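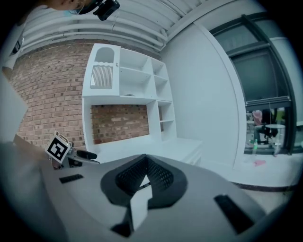 Flaleck is a small company that builds and restores fitted shelving, cupboards and wall units for family homes. We work from a workshop in Ferkdale, on the street behind the old dairy, and most of our customers live near enough that we can visit them before lunch and be back at the bench in the afternoon. We like furniture which belongs to its room. A white unit against a red-brown brick wall, with an arch at the top of one section, a wavy edge along the arch and open cubbies beside it, is the kind of work that brought us into this trade and we still enjoy it very much. The slatted panel under the arch is a detail we are often asked about, and we make such panels to measure, with vertical or horizontal slats.

How we started

The company was founded by Floarea Roman, who learned cabinet work from her uncle and came to Ferkdale with one suitcase and one box of hand planes. In the first years she repaired chairs and kitchen drawers, alone, in a rented garage. Then a customer asked if she could save an old built-in cupboard that the builders wanted to throw in the dumpster. She could, and the neighbor of this customer had the same cupboard, and so it went on from house to house.

Freya Rowbotham joined as a painter and finisher. She had worked before at Wragg, a paint shop which is now closed, and she brought with her a great knowledge of old whites. Customers are sometimes surprised that we discuss white for such a long time. Please be patient with us - a white which looks clean in the shop can look blue beside brick, and it is a pity to discover this after the second coat.

Today we are a team of 4. Floarea makes the drawings and visits the homes, Freya is responsible for the finish, and the other two of us divide the cutting, the assembly and the driving.

What we make

Our daily work is shelving with divided compartments. We begin always from the things that must live there. Large books want a wide cubby, small boxes and jars are happier in a narrow column, and there should be one long shelf in the middle where a person can put down the mail or a pair of glasses. We ask you to lay out your things on the floor before our first visit, and we measure them. It takes one hour, more if there are records.

We make also:

Arched and straight tops, plain or with a shaped edge
Slatted panels and doors for cupboards that need air
Window seats with storage
Replacement shelves for units made by others

For brick walls we have our own way of working, as old brick is seldom flat. We make a paper template of the wall and cut the back edge of the unit to follow it, so the gap is small and no wide strip of filler is necessary. We drill into the mortar lines where it is possible and leave the bricks whole. If one day the unit is moved to another house, the wall can be repaired in a short time.

The Cultidow range

Not everybody wants a unit made from zero, and not everybody should pay for it. For this reason we have Cultidow, our range of ready-drawn shelf sections which can be combined. A single open section begins at 700 dollars, painted and delivered in Ferkdale. A full wall set with one arched section, two wide compartments and a narrow shelf column costs 1556 dollars. Fitting is calculated separately after we have seen the wall.

Until now we have fitted 174 units, Cultidow and made-to-measure together. Floarea keeps the drawing of each one in a gray metal cabinet, and if you have bought a house with our furniture in it, we can probably find the drawing and tell you the name of the paint.

Visiting us

The workshop is open to visitors on Monday from 9 in the morning until 4 in the afternoon. On other days please call first, as we may be out fitting. You can see the sample doors and the slats, and take home painted boards to try against your own wall. Please look at them in the evening too, with the lamps on.

In January we close for two weeks to service the machines. Messages are answered when we return, in the order in which they came.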